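Saturday robotics club heads into simulation with a bowl and a piece of fruit

I figured I'd pop into the Gredevwood robotics club for ten minutes on Saturday and be home for lunch. I left at 3, with a notebook full of scribbles and a strong urge to buy a mango.

The club has 11 students this term and one big project, which they call Ulla. The idea sounds easy: get a simulated robot to pick up a piece of fruit and put it in a bowl. They're doing the whole thing on screen first (cheaper, and way less sticky!), and every test run gets saved so they can argue over it later. And boy, do they argue.
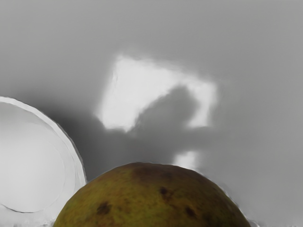
By Humaira Lodhi | Gredevwood school and club news
Simulated view from the Ulla project, with the bowl at left and the fruit up close.

My favorite argument of the morning was over shadows. The fruit has dark spots on its skin, the gray table has a big lumpy shadow running up into a patch of light, and the students want their program to know which dark shapes matter and which ones it can ignore. One kid wanted to turn the shadows off completely. Another one said that was cheating, and then half the room had an opinion, and I just kept writing.

Shahzad Niazi, the club's coach, mostly let them go at it. "Real kitchens have shadows," he told me, "so they're going to have to deal with them sooner or later." The shadows are staying on for now.

They've logged 146 runs so far, and a sheet taped to the wall has notes on every one of them. I loved the notes! Run 11 just says "why did it go left."

Next up is a demo for parents in January, when the students will run Ulla live on the big screen and take questions. If your kid wants to join before then, the club meets Saturday mornings and beginners are welcome. Bring a laptop if you've got one, and maybe a snack, because all that talk about fruit made me really hungry.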